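Household storage > Small parts and craft supplies

Clear plastic tub or cloth bag for storing blocks?

Posted by Ximena Pereyra

I am sorting out a cupboard that holds building blocks and assorted bar-shaped pieces for an after-school club. At present everything is kept in cloth bags with long straps, hung on hooks. The bags are easy to carry but the pieces at the bottom can't be seen, and the children tip the lot out to find one item.

I am thinking of moving to clear plastic tubs, one per type of block, standing on the shelf. The shelf is 130 cm wide and the club has 11 bags' worth of material. Points I would like settled before I buy anything:

Do the tubs need lids, or is open storage acceptable in a closed cupboard?
Does the plastic scratch so badly that you lose the benefit of it being clear?
Is there a sensible way to pack long pieces, or should they stay in the bags?

The two makes on sale locally are Bostia and Wolix. I have no preference. The cupboard is dry and has doors that shut properly. 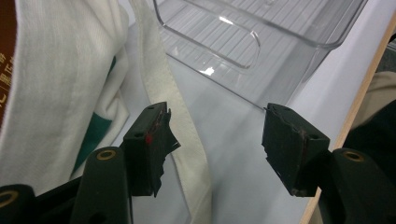
Posted by Octavio Barrientos

Tubs, for anything that gets used more than once a week. I changed over a store room of the same sort in April and would not go back. The main thing to get right is the surface you sort on, as it decides how quickly the contents can be checked. A large transparent bin on a white surface, as in the first picture, is a good arrangement for this: a pale background makes dark pieces easier to pick out through the plastic. On a dark shelf the same bin is much harder to read, so line the shelf with white card or paint it.

On your first point, lids are unnecessary in a cupboard with doors. They slow down putting away, and in a club they go missing. Fit them only if you intend to stack, and in that case check that the lid seats on the rim all the way round and doesn't rest on the contents.

On scratching: it happens, mostly on the floor of the tub, where blocks are dropped in. The sides stay clear for much longer, and the sides are what you look through when the tub is on a shelf. Wash in lukewarm water with a little washing-up liquid and dry with a soft cloth. Scouring powder and the green side of a sponge will do more damage in one go than a year of blocks.

On long pieces: measure the longest one first and buy to that. Measure the inside of the tub at the base, not the rim. Most tubs taper, and the figure printed on the label is usually the outside measurement at the top. I lost four tubs' worth of money to this. If a bar fits corner to corner but not along the length, treat it as not fitting, as it wastes the space on both sides of it.

For the width, draw the shelf out on paper before ordering. Allow a finger's width between tubs so they can be lifted without dragging the next one along. With 130 cm you will not get 11 tubs of any useful size in one row, so plan on a second shelf or combine the types you have least of.

I use Wolix. I have not tried the other make.
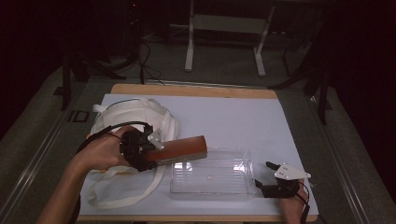 One more note on procedure. Sort on a table, at a comfortable height, and bring the empty tub to the pieces. Lower heavier blocks in by hand; dropping them is what marks the base. Lay the long ones flat along the longest side, all in the same direction, and fill in with shorter ones afterwards. Stop a little short of the rim. When the tub is full, weigh it on bathroom scales if small children are going to lift it – a full tub of solid blocks is heavier than it looks, and you may prefer two half-size ones.

Label the short end, the one facing out. A strip of masking tape and a marker is adequate and comes off cleanly if you change your mind within a few months. After that it leaves residue.

Posted by Celeste Ojeda

bags are fine, we have always used bags. just put fewer things in each one

Posted by Santino Iturra

I agree with most of what Octavio has written but would keep a few of the bags. Fabric is quieter, it folds flat when empty, and it can go in the wash, though check the care label first. We keep tubs on the shelf for daily use and bags for anything that leaves the building. The straps should be tied up or tucked in before a bag goes on a shelf, otherwise they catch on whatever is next to it.

Regarding makes, the Bostia tubs I have are ridged on the sides. The ridges add stiffness but make it slightly harder to see small parts, and dust collects in them. For blocks it makes no difference. For beads I would choose a smooth side.

Posted by Ximena Pereyra

Thank you. I have measured the longest bar and it rules out the smaller size in both makes. I will get two of the larger ones to begin with and leave the rest in bags until I see how the children get on with them. The shelf will be lined with white card.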